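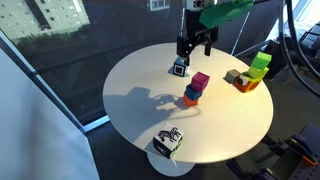 My youngest went through a long spell of building towers at every hour of the day, and I learned more about stacking blocks in those months than I ever expected to know as a grown woman. If you have a little one who loves to build (or loves to knock down, which in our house came first!), I hope some of this helps you get more play out of whatever blocks you already own.

## What you'll need

- A mixed handful of cubes in different colors and sizes
- A hard, level surface with room to move
- A tray or basket for the blocks that are waiting their turn

A smooth table beats carpet every single time. I can't tell you how many evenings we spent on the living room rug, my daughter getting crosser and crosser, before I thought to move her over to the table. Carpet gives a little with every touch, and a tower feels it all the way up. Our round table has turned out to be my favorite spot for this, because children can sit anywhere around it and there's no corner to bump into. A glossy white top is lovely too, as even the pale blocks are easy to find, and bright colors like magenta and orange just about glow on it in the morning.

## Start with a tower of three

Three cubes is plenty for a first try. Let your child pick the colors, and say them out loud together as you go: "orange on the bottom, blue in the middle, magenta on top."

1. Set the bottom cube down well in from the edge of the table. Give it a gentle press and a tiny wiggle so you know it's sitting flat.
2. Hold the second cube by two opposite sides, with thumb and finger, and bring it straight down. Coming in from the side is how most towers go over.
3. Pause once it's touching. Then let go with both sides of the hand at the same moment. This is the tricky bit, and it takes small hands a good while to learn!
4. Crouch down so your eyes are level with the blocks and look for overhang. Nudge the middle cube until it's sitting comfortably over the one below.
5. Add the top cube the same way.

Please don't worry if the top one lands a bit crooked. A tilted block on a steady pair underneath will often stay put perfectly well, and I think a skewed tower has more charm anyway. My friend Puspita Lumenta let her boys leave their crooked ones standing right through supper, and they were so proud.

## Odd blocks and where to put them

Most families end up with a jumble. Ours is part Brisano set, part hand-me-downs, and a few strays I'm sure came home in somebody's coat pocket. Blocks with a hole or a circular cutout can be used low down, as long as you turn them so a solid face points up. Cubes with a printed pattern, say zebra stripes, make a nice landmark. We stand ours apart near the front of the table and call it the gate.

Very small cubes are better as company than as foundations. Tuck one up against the foot of a bigger block and it becomes a doorstep, or a dog, or whatever the story needs that day. A plain gray one off by itself has been a boulder, a mailbox and, for most of September, a bakery.

## Once three gets easy

Try a second cluster on the other side of the table, and leave a hand's width between the two so that reaching for one doesn't topple the other. After that you can go for 5 cubes, and then 6. We have managed 7 exactly once, and there was a great deal of shouting.

A game for 2 players that we love: take turns placing a block, and whoever goes next gets to choose the color you must use. Keep the loose blocks spread out where both of you can reach them, and play until it all comes down. On a sunny day you can also watch the shadows stretch across the tabletop, and my daughter likes to line up her next tower along the edge of one.

When everyone's had enough, take the towers down from the top, one cube at a time, and drop them into the basket by color. Or let the smallest person in the room have one good swipe at it. We usually do.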